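**Flulstead Summer Fundraiser – progress report to the Womero Fund**
Reporting period: to the end of May

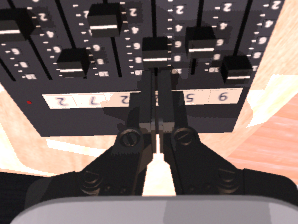 ## 1. Position at the end of the period

The grant from the Womero Fund was awarded towards the cost of the charity golf day at Haworth and the evening reception that follows it. Planning is on schedule in most respects. Two matters, transport and the reception licence, remain open and are set out in section 4.

The venue contract with Haworth was signed in March. It covers use of the course from 8 am, the practice green, the function room and the terrace. The deposit has been paid from grant funds and the receipt is included with the financial return.

## 2. Entries and tickets

Entry forms opened in April. Players may choose a morning or an afternoon start, and places are given in the order in which completed forms are received. The morning start is full. Five team places remain in the afternoon and these have been offered first to last year's entrants, who have until the middle of June to reply.

The reception has a capacity of 200. Each player's entry includes admission, and further tickets are on sale for guests. Sales of guest tickets have been slower than planned. A second mailing was sent in May and the price has been held at the early rate until the end of June. We will report the effect of this in the next return.

Eleven local businesses have agreed to sponsor a hole. Invoices have been issued to all of them and payment has been received from six. The remainder are within their payment terms.

## 3. Reception

The caterer has been appointed following a comparison of written quotations. The menu is a cold buffet with a hot vegetarian dish, and dietary requirements will be collected with the final confirmation letter. Music will be provided by a dance band from Ruvberg, engaged for two sets with an interval for the prize-giving. Hire of the public address equipment is included in the band's fee – this was budgeted separately and the saving has been moved to the transport line.

The auction has been reduced in length in response to comments received after last year's event. Smaller donated items will go into the raffle.

## 4. Matters outstanding

**Transport.** The return coach from Haworth to Flulstead has been reserved but not confirmed. The operator has asked for final numbers by the end of June. A second coach to Ruvberg will be booked only if guest sales support it.

**Licence.** The application to extend the function room's hours to midnight has been submitted by the venue. If it is refused, the reception will close at 11 pm and the band's second set will be shortened.

## 5. Request to the Fund

We ask the Fund to agree the transfer between budget lines described in section 3. No change to the total award is sought. We would also be grateful for the current version of the Fund's logo before the printed programme goes to press in June.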